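I finally got down to the state archives on Wednesday, after talking about it since December, and I've hardly thought about anything else since. If you've been reading here for a while you'll know I have a soft spot for old court cases (the duller the crime the better, really), and this one is a beauty.

The file is the Loureiro warehouse fraud. You won't have heard of it. A shipping clerk at a firm called Varnex spent years billing for crates that didn't exist, and he got away with 2,000 pounds before anyone checked the shelves. The whole thing is in one fat cardboard box, tied with the sort of pink tape that leaves dye on your fingers. 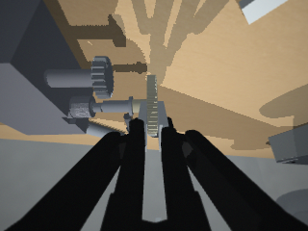
Words by the blog's owner
Amateur court-file reader and keeper of this blog

Anyway, the box! I'd booked the morning and thought I'd be out by lunch. There are 41 letters in it, most of them from the clerk to his brother-in-law, and his handwriting is dreadful. He leans so hard on the pen that you can feel the words from the back of the page. He complains about his boots, the food on remand and the price of stamps, and then halfway down page three of one letter he asks whether "the other ledger" is still under the wash house floor. The police read that one too, of course. It's got a big blue pencil mark beside it.

My favourite bit is the magistrate's notes. He fined a witness for laughing, then wrote "quite understandable" in the margin.

I didn't get to the trial transcript, which runs to another 100 pages and has to be ordered up separately. They only let you use pencil, and the copying fee has gone up again, so bring coins if you're going. I've put my name down for the next free desk and I'll type up the boot letter in the meantime.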